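Mimen Forum > Security and Defense Policy > Export Controls
Thread: Transit licenses after the March revision

ostwall_6
Posted 2024-05-19
Has anyone read the revised transit rule in full? My reading is that dual-use goods crossing the territory for under two days still need a license if the end user is on the watch list, even when the consignee is not. The old text only looked at the consignee. Laine Priedītis argues in the Ollent briefing that this closes the transshipment gap. I think it moves the gap one border east.

dsoler
Demetrio Soler here, I wrote the reply to that briefing. The end-user test is in section 6, but it applies only where the carrier "has knowledge". A carrier that never asks has no knowledge. Compare the Jaidee rule, which puts a duty to ask on the carrier.

tarn_line
Disagree with dsoler. Section 2 defines knowledge to include willful failure to inquire. It is badly placed and easy to miss, but it is there.

The larger problem is classification. Motion control parts are listed by positioning accuracy, and most shipping papers give only a trade description. A customs officer can't get accuracy from "arm, assembled".

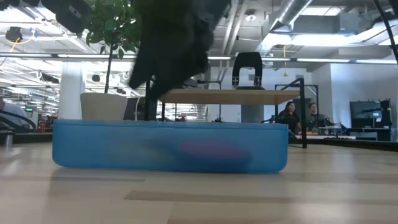 Blue bin on a wooden tabletop, black gripper above it.

The penalty schedule doesn't help either. The fixed fine is 2,000 per consignment, whatever the declared value. For a large forwarder that is a fee.

ostwall_6
Fair point on section 2, I missed it. I still don't see how it gets enforced. The Berko crossing handled 218 transit files in March and opened two for inspection.

kestrel.m
Those are files, not consignments. One file can cover several. The inspection rate could be lower than you think – or higher, if they opened the big ones.

dsoler
Willful failure is a criminal standard brought into an administrative rule. The burden sits with the agency, and it has to show intent. I would not count on it.

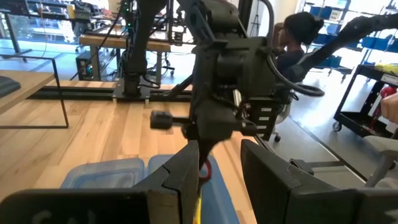 A plain duty to ask, with a signed end-user statement attached to the transit file, would be simpler to check. The agency would only need to show that the statement is missing.

tarn_line
And then every file carries a signed statement from a shell company. We had that under the old import rule. Paper compliance was excellent.

kestrel.m
A false statement is at least an offense in its own right. Does anyone have the annex with the list codes? The link on the ministry page goes to the previous version.

ostwall_6
I have it as a scan, will upload it tonight.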